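Muvomden Mixed Can Box, 32 cans
Item number 2747
Sold by Skikunik Office Supply

The Muvomden box is a mixed selection of cold drinks for small offices, workshops and waiting rooms. You receive 32 single cans in one carton. Half of them are energy drinks and the other half are sparkling water and iced tea. The brands can change from one month to another, depending on what we have in the warehouse.

What you choose when ordering
Regular mix or zero sugar mix
One delivery, or a repeated delivery every month
With or without the Hagedorn can rack

The rack has 2 levels and goes on a counter or inside a refrigerator. It weighs 700 grams when it is empty. Cans are loaded from the back and taken from the front, so the older ones are used first. Slim cans and standard cans both fit, but please keep them in separate lanes, otherwise the slim ones turn sideways and stop the others.

Storage
Keep the carton in a dry place and out of the sun. Do not put the cans in the freezer. The best-before date is printed on each can, and we do not send cans with less than four months remaining. In December we pack one day earlier than normal, so please send changes to your order before noon.

Returns
Unopened cartons can be returned. For a dented can, write to Sumathi Kulkarni at our customer desk and tell her the item number and which drink it was. She will add a replacement to your next carton. We do not need the damaged can back.

Deposit is charged only in states where the law asks for it and is shown on a separate line of your invoice.

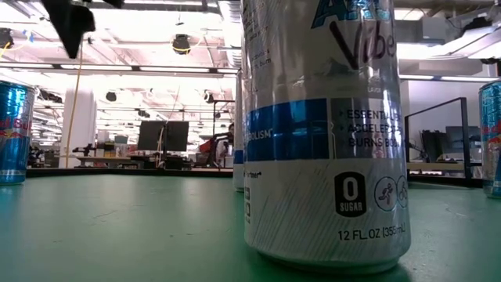 Reading the can before you order is useful if someone in your office avoids sugar or wants to know the serving size. Both facts are normally printed on the front, in the lower part. On the white can with the blue band, the zero sugar badge is black and round, and the volume near the bottom is 12 FL.OZ (355mL). The Red Bull cans are the blue and silver ones. For caffeine and other ingredients, please read the small print on each can.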